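Terkgate elections: is the Chancellor storyline dead?

brinkmann_r
So I missed Tuesday's session and came back to 389 posts. Did Chancellor Buschmann really resign off screen?? I've been writing my senator for 38 turns to run against her and now there's no race. Kind of bummed.

fekon_delegate
She resigned in the closed council thread, so it counts. The Riseo News Service post went up that night. Go read it, it's a good one!

brinkmann_r
I read it. A news post isn't a scene. We voted on this back in July: leadership changes get played out in the open.

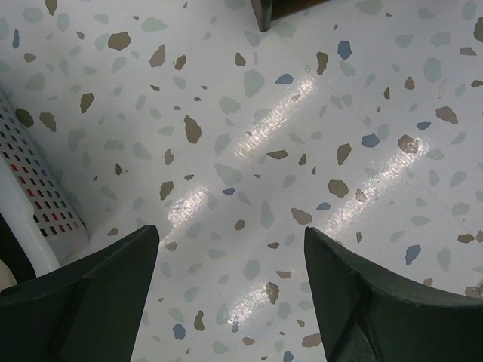
Anneliese Wunderlich
Okay, mod here, a few things (sorry, long day):

The July vote covered wars and treaties. Resignations weren't in it. I went back and checked, it's post 1316 in the rules thread.

Buschmann's player asked to step back and I said yes. I'm not going to make anyone write a farewell speech if they don't want to.

There WILL be an election. Declare your candidate in the Riseo thread, five-post minimum on the character.

fekon_delegate
Does my delegate qualify? He's only got the one scene on the moon colony.

Anneliese Wunderlich
Not yet, get writing!

brinkmann_r
Fine. I still think it should've been public, but I'm in. Senator Brinkmann declares tonight, and he's bringing up the shipping tax again.

fekon_delegate
Oh no, not the shipping tax

Contact the moderators | © Terkgate Roleplay Boards | Back to top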